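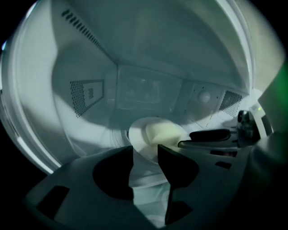

Inside of the dryer, white drum.

Dryer runs fine but clothes come out damp after a full cycle — vent or heating element?

posted by tillerman_k

Moved into a rental in June, second floor, dryer came with the place. It's a Halvorsen, electric, front loading. First month no problems at all. Now a normal load of towels takes two cycles, sometimes nearly three. Drum turns, makes the usual noise, air feels warm when I open the door partway thru. Not hot, just warm.

Cleaned the lint screen, I do that every load anyway. Pulled the machine out and looked at the hose on the back, it's the silver foil kind and it was bent pretty flat against the wall. Straightened it as best I could. Maybe a little better? Hard to say.

Duct goes into the wall and then I have no idea. Landlord says it vents out the roof. He also says the dryer is "practically new" and if I want a repair guy it's on me unless he can prove it's the machine. Called a place in Rerham and they wanted over $376 for a visit plus an element, without even looking at it. Seems like a lot for a guess.

Stuff I'd like to know before I call anybody:

Can I tell if it's the element or the vent without buying tools?
Is a roof vent something a tenant can clean from below?
Is the foil hose OK or should I swap it?

Electric bill went up too, if that matters.

3 replies

ductape_dan

Vent. Almost always the vent when it's warm but not hot and slow.

Easy test. Take the hose off the back of the dryer, run a small damp load on high for ten or fifteen min with the machine pulled out from the wall. Stay in the room, open a window, it's going to blow lint and wet air all over the place so don't make a habit of it. If the air coming out the back is strong and good and hot, your dryer is fine and the duct is plugged. If it's weak even with no hose on, lint is packed inside the machine, check the blower. If it's strong but cool, then ok, element or a thermostat.

And do this ONLY because yours is electric. Anyone else reading with a gas dryer, do not run it with the hose off.

As for the foil hose, get rid of it. It crushes, the ridges catch lint, and a lot of places don't allow it anymore. Get rigid metal, or semi-rigid if you can't make the turn. Four inch. Use foil tape on the joints, the real metal stuff, not the gray cloth tape (yes I know my username). No screws poking into the pipe where lint can snag on them.

Measure how far it has to run too. Every elbow counts against you. I had a place where the duct was 28 feet with four elbows and nothing I did ever made that dryer good. Check your manual for the max, they all list one.

marigold_porch

Dan covered most of it, couple of things to add from a landlord's side. I rent out two units in Mandov so I've been on the other end of this.

A duct inside the wall is usually the owner's to keep clear, same as plumbing in the wall. Depends on your lease and your state so read it, but I'd write to him — email, not a phone call — and say the dryer duct is restricted and you're worried about fire. Use the word fire. Lint is what starts most of the trouble and an owner who gets that in writing tends to move quicker.

Roof vents. Please don't go up there. You can do some of it from below with a brush kit, the kind with rods that screw together and go on a drill. Mine is a Grakeck, it came with 7 rods, it's fine, nothing special. Turn it clockwise only. If you run the drill backwards the rods come unscrewed and now you have a brush stuck in a wall and a much worse week.

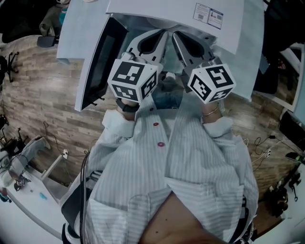 So tape the joints on the rods before you start, plain electrical tape does it, and add one rod at a time. Go slow at the elbows. Pull it back out every few feet and clean the brush off. Shop vac at the bottom end if you have one. When you're done, run the dryer on air only with the duct hooked back up and have somebody look at the roof from across the street to see if the flap lifts. A lot of roof caps have a screen in them that should never have been put there, and that mats over solid. No brush is going to fix that from underneath, somebody has to go up. That's his bill not yours.

Also, the moisture sensor. Two little metal strips, usually by the lint screen or just inside the door. Dryer sheets leave a film on them and then the auto cycle quits early. Wipe with rubbing alcohol on a rag. Takes a minute. Try a timed cycle too, if timed drys ok and auto doesnt then it's the sensor and you can skip the rest.

2868_woodlawn

had same thing, was overloading it. half the towels per load, fixed. also check the washer is spinning all the way, if they go in dripping wet no dryer is going to keep up

tillerman_k

Thanks all. Did the hose-off test this morning around 9. Really strong, really hot, lint on everything incl. the cat's water. So it's the duct. Wiped the sensor strips while I was back there, they did have a film on them. Emailed landlord and used the word fire. Getting semi-rigid pipe tonight — is there a trick to cutting it clean or just tin snips?

ductape_dan

Snips are fine, wear gloves. Cut it as short as you can and still get the dryer in and out.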